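Uleo L2 motorcycle lap timer: review

Last updated: February

The Uleo L2 is a GPS lap timer for track days and club racing. It sits on the top yoke or behind the screen, works out your position from satellites, and logs a lap each time you cross a start line stored in its circuit list. I used it through a season of club rounds and open sessions at Gostcombe, on a 600 with clip-ons and very little spare room around the ignition barrel.

In the box

The kit consists of the timer, a rubber-damped yoke bracket, a charging lead and a printed quick-start sheet. The bracket uses two hex bolts and a rubber expander that goes into the steering stem. Stems narrower than 17 mm need an adaptor, sold separately. Mine fitted without it, but the expander has to be tightened in small steps or it turns in the stem instead of gripping.

Setting up

Allow an evening for the first setup. The unit wants a firmware update before it will load circuits, and the update has to be done over the lead from a computer. After that, the circuit list loads by itself. Gostcombe was there in both the full and short layouts. Bramen was listed with the old start line, before the pit exit was moved, so I had to set my own by riding past the point and holding the left button. A custom line stays in memory after a power cycle.

The menus are controlled by three buttons on the lower edge. They can be worked in summer gloves. In thick winter gloves the middle one is hard to find, and it is the one that stops recording.

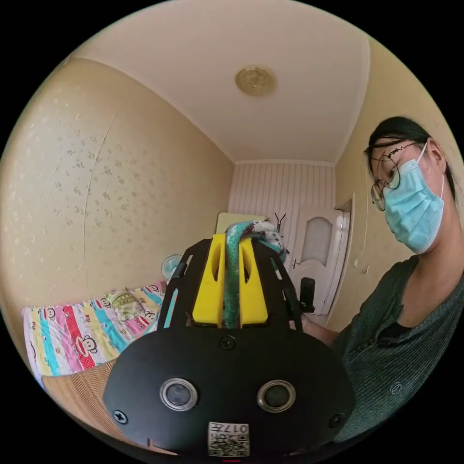

On track

From cold, the timer took up to 9 minutes to find satellites in the covered garage, and far less out in the open paddock. Switch it on before you go for your tyre warmers and the wait does not matter.

Lap times agreed with the club's transponder to within a few hundredths on most laps. The largest gaps came at Bramen, where trees overhang the start line. For judging whether a change of gearing has helped, the figures are good enough. For settling an argument over a grid place, use the official sheet.

The predictive display shows the gap to your best lap as a plus or minus figure, refreshed through the lap. It is readable on the straights. In direct low sun the screen washes out, and turning up the backlight makes little difference.

Data and battery

The memory holds 1000 laps, after which the oldest are overwritten without a warning. Files export as plain text and open in most analysis programs. Speed traces are clean. Lean angle is calculated from GPS alone and reads low in quick changes of direction, so treat it as a rough guide.

Battery life was enough for a full day of seven sessions with the backlight at half. The charging port has a rubber flap that works loose with vibration - a strip of tape over it in the wet is sensible.

Compared with the Munshi

The older Munshi timer has a brighter screen and larger buttons, but it relies on a separate trackside beacon and has no predictive display. At circuits where the beacon position is crowded it can pick up the wrong signal. The Uleo costs some 200 pounds more. Riders who visit one circuit and only want a lap time can stay with the Munshi. For several circuits a year, the Uleo saves a fair amount of walking to the pit wall.

Remaining faults

The yoke bracket blocks the key on bikes with a recessed ignition, so check clearance at full lock before tightening. Session names cannot be edited on the unit, only on a computer. The circuit list update for Bramen was still missing when I last checked.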